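Robotics > Safety > Interviews

When the Gripper Stays Closed: Notes on a Fault at Stavness

Last updated May 14, 2019

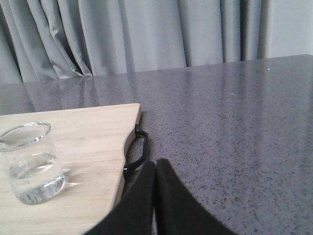
According to the lead technician at Stavness, the fault was in the release and had little to do with the grip. The arm had been running a kitchen handling routine for most of the winter, and the two-finger gripper had picked up glassware without much trouble. Then it began to report that its fingers were open when they were closed.

"The controller was reading the commanded position," the technician says. "It should have been reading the measured one. If you tell the fingers to open and then ask the software whether they are open, it says yes. It has no other information."

The test that exposed the fault was a routine one. The arm was to lift a glass of water, set it down, let go and back away. On cycle 269 of a planned 300, the fingers did not release. The arm backed away with the glass still held, tilted its wrist for the next approach, and poured the water down its own forearm. The glass then struck the counter edge and broke.

There were no injuries. The operator was standing outside the marked area and pressed the stop. The arm took longer to halt than the written procedure allowed, and that became the second item in the report.

"We had two faults and only one of them was dramatic," the technician says. "People wanted to talk about the broken glass. I wanted to talk about the stop."

The slow stop was traced to a setting carried over from an earlier installation at Trondside, where the arm moved boxes at low speed. There the stop request was passed through the same queue as ordinary motion commands. At low speed the delay was hard to notice. In the kitchen routine, with short and quick wrist moves, the queue was often full. The request waited its turn behind six motions.

"A stop should never wait in a line," the technician says. The hardware stop circuit was present but had been wired to cut power only after the software reported that it had failed to respond. It is now wired to act directly.

The release fault took longer to find. The gripper drive, supplied by Alaoui, does return a measured finger position. The handling software, a package called Ustetti that Stavness maintains in house, had a field for that value and ignored it. An update in November had changed the field's name on one side only. When the software could not find the measured value, it filled in the commanded one and carried on with no warning.

Asked why the fingers had stuck in the first place, the technician is less certain. Water had got past a seal, and there was some residue on the slide. Either could have raised the friction enough to stall the motor at its current limit. The slide was cleaned before anyone measured it, so the question stays open in the report.

The repaired routine checks the measured opening after each release and holds the arm still if the value is missing or out of range. It also compares motor current against a recorded baseline. The first version of that check was too strict and halted the arm several times a shift. The limit has been loosened once since then.

"I would still like a separate sensor at the fingertip," the technician says. "At present the drive is reporting on itself. That request is in the next budget."

2 comments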